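STORKEMTON, September 27, 2020 — Bomivow, a maker of household pest control supplies, today announced a refillable mouse and rat bait station for homes, garages and small outbuildings. The product, called the Woreo, goes on sale in November through hardware stores and farm supply shops, and through the company's own website.

The Woreo is a low, lidded box that sits flat against a wall. A rodent enters through an opening at either end and passes a baffle before it reaches the bait, which is held on two upright rods. The lid locks with a key. The station has no loose parts that can be lifted out while the lid is shut, and the base has holes for screws so that it can be fixed to a floor, a deck board or a concrete slab.

Bomivow developed the station after hearing from store owners that many customers were throwing away a whole plastic unit each time the bait ran out. The Woreo is meant to stay in place for years. When the bait is gone, the owner opens the lid, slides new blocks onto the rods and locks it again. Each station holds up to 12 bait blocks.

Fall is when most calls about mice come in. As nights get colder, mice move from fields, woodpiles and compost heaps toward heated buildings, and they can fit through a gap no wider than a pencil. Bomivow advises homeowners to look for droppings along baseboards, gnawed packaging in the pantry, greasy marks where pipes pass through walls, and shredded paper or insulation in the attic.

Bait is one part of the job. Before setting out any station, the company recommends sealing gaps under doors and around pipes with steel wool and caulk, storing birdseed and pet food in metal cans with tight lids, and clearing brush away from the foundation. Stations should then be placed along walls where signs have been seen, with the openings in line with the wall. Mice tend to travel along edges and seldom cross open floor.
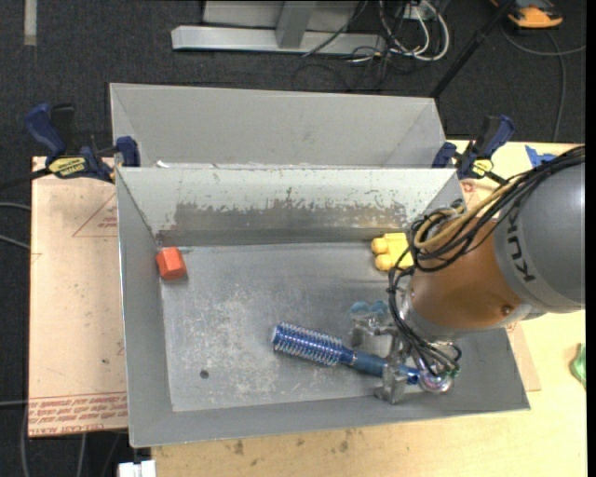

*Metal bins and a KUKA robot arm.*

The Woreo was tested over two winters in barns, rental houses and a feed store near Storkemton. Early versions had a single opening, and the bait in those stations was often left alone. Adding the second opening led to more visits, and the final design keeps it. Testers also asked for a way to check the bait without unlocking the lid, so a small clear window was added on top — large enough to see whether the blocks have been eaten, too narrow for a child's finger.

The station was designed with the Šindelář workshop, a family-run firm that has made latches and small locks for beehives, poultry housing and tool chests. Šindelář supplies the lock and key for every unit. All keys are the same, so a customer with several stations needs to carry only one. Replacement keys will be sold separately.

Bomivow will make 2,000 stations in the first production run. Stores that want to carry the product this season should place their orders before the end of the month, as a second run is not planned until spring.

The Woreo will be sold in two versions. The standard version is dark gray and is meant for indoor use, in spaces such as basements, crawl spaces and garages. The outdoor version has a raised floor to keep bait out of standing water and a deeper lip around the lid. Both take the same bait blocks. The stations are sold empty, and bait must be bought separately.

Customers who already own an older Bomivow station can keep using it. Bait blocks for the older models will stay on sale, and the same blocks fit the Woreo.

The company reminds customers to read and follow the full bait label, to wear gloves when handling bait or dead rodents, and to keep stations out of reach of children and pets even when the lid is locked. Stations should be checked every 7 days while mice are active. Bait that has gone moldy or soft should be replaced. Owners who see rodents in daylight, or who find bait gone at every check for several weeks, may be dealing with a larger problem and should call a licensed pest control operator.

A printed guide comes in each box, with a placement chart for a typical house and a card for noting when each station was last opened. The guide can also be requested by mail at no charge from the Storkemton office.

**About Bomivow**

Bomivow makes traps, bait stations, door sweeps and screening for homes and small farms. The company is based in Storkemton and sells through independent hardware and farm supply stores.

**Media and store inquiries**

Bomivow Press Office, Storkemton
Product samples are available to trade publications on request.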